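Fulthorpe's dish library is open, and I've already borrowed too much

I went down to the old Lusedero shoe store on my lunch break to see what the fuss was about, and I came out with a crate of soup bowls I have no real plan for. So consider this a news item from somebody who is already a customer!

The dish library opened its doors in March after a long winter of painting, shelving and (I'm told) a lot of arguing over what to do with the old shoe racks. The idea is simple enough. If you're having a birthday party, a wake, a block supper or just more cousins than chairs, you can borrow real plates, bowls, cups and flatware instead of buying a stack of paper ones. You keep them for up to a week, you bring them back, and the whole thing costs less than I spent on coffee this morning.

Right now the shelves hold over 300 dinner plates, nearly all of them donated. None of them match, and I mean none. I found my grandmother's exact pattern on the second shelf, the one with the little wheat stalks, and stood there holding it for longer than I should have. There are gravy boats too, and a punch bowl big enough to bathe a dog in, which is already booked through graduation season.

A household card is 57 dollars for the year and you can borrow as often as you like. If you only want the one party, it's a flat 12 for a crate, and a crate is enough for a dozen people if none of them are fussy about side plates. Block associations and churches pay 135 and get first pick for the summer weekends, which raised a few eyebrows on my street. I can see both sides. The church suppers are the reason half those plates got donated in the first place, but I'd also like a shot at the punch bowl someday.

The money to get going came from a small town grant plus a rummage sale last fall, the one in the Wamum Hall parking lot where it rained sideways and everybody bought lamps anyway. The Dehghan bakery next door is letting the library share its loading door, so you can pull right up in back and not carry a crate of stoneware down Main Street in your good shoes. Please don't block the bread van. There's a sign, and they mean it.

Now, the washing. This was the first thing everyone at the counter wanted to ask about, me included. You're expected to scrape and rinse at home, but you don't have to do a proper wash, and everything goes through a hot cycle again before it goes back on the shelf.
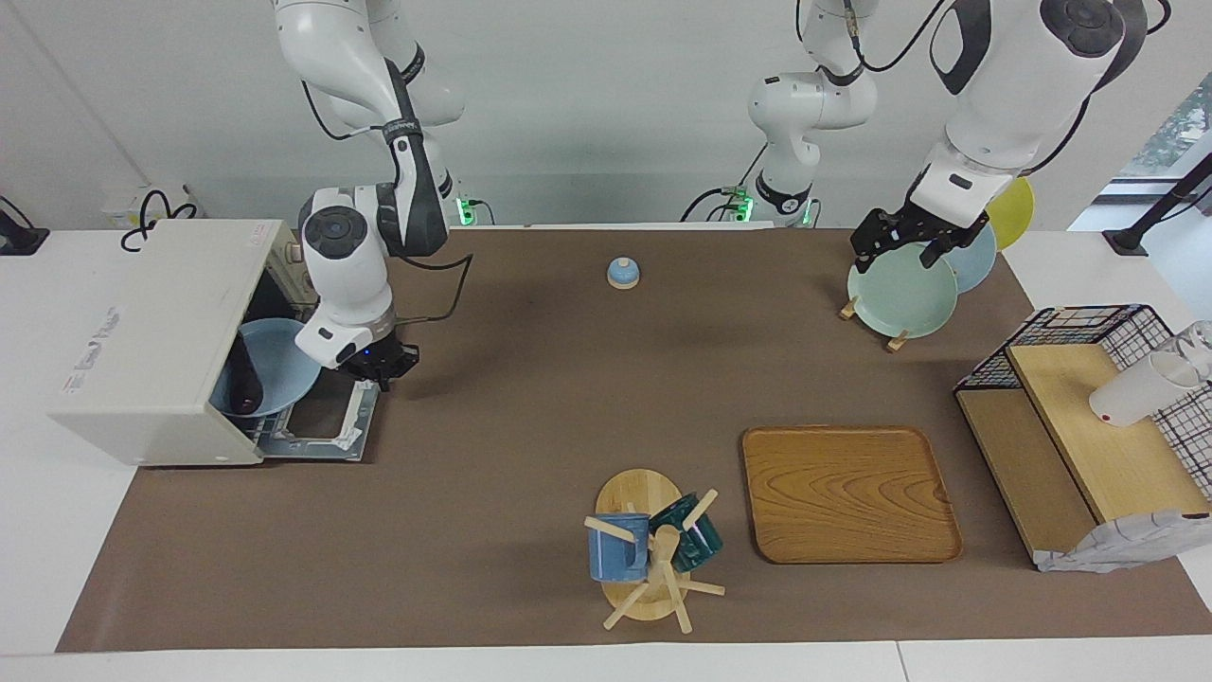
I asked what happens if you break something, seeing as I have two boys and a tile floor. A plain plate or bowl is a dollar, anything on the top shelf is five, and if you have something decent in your own cupboard you can swap it in and call it even. Chips count as breaks, so check your crate before you leave the building. I didn't, and one of my bowls has a nick the size of a grain of rice that I'm now going to worry about all week.

Hours are noon to six most days and ten to two on weekends, and there's a drop-off shelf inside the back door for returns. They're still short on soup spoons and on anything for serving salad. They have plenty of mugs, so please keep your mugs. Cards are sold at the counter, cash or check for now, with a card reader coming as soon as the phone line gets sorted out.

My crate is due back next week. I suppose I'd better make some soup.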